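Juin, 7 h du matin, café déjà froid

Quelle journée hier ! Je suis rentrée vannée et ravie, avec les mains qui sentent le carton. On a enfin attaqué le grand rayonnage blanc, celui dont je parle dans ce cahier depuis le début du printemps. Les étagères de chez Brudmont sont montées, la traverse du haut est bien épaisse comme je la voulais, et les compartiments sont assez profonds pour tout ce qu'on traîne de salle en salle depuis le déménagement de Cladport.

J'ai passé une bonne partie de l'après-midi dans les câbles. J'adore ça, je crois que je suis la seule ! 36 étiquettes écrites à la main, deux feutres morts, et un gros faisceau sombre qu'il va falloir reprendre proprement (des attaches en tissu, surtout pas de colliers en plastique, on a donné).
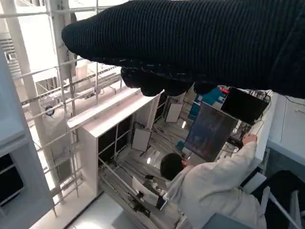 Pour les écrans, j'avais peur que tout se gêne là-haut. Eh bien non, le noir sur son support au sommet, l'autre plus petit, tourné vers celui qui travaille, et on peut régler sans se tordre le cou. Il faut juste tendre le bras. Je garde les panneaux blancs, ils donnent tout de suite un air net à l'ensemble, même avec le fouillis de fils derrière.

Payé 141 euros de quincaillerie chez Rorkwood, un peu plus que prévu, tant pis. Aujourd'hui : finir les étiquettes, balayer, mesurer s'il reste 60 cm à gauche pour une petite desserte. Et racheter des feutres.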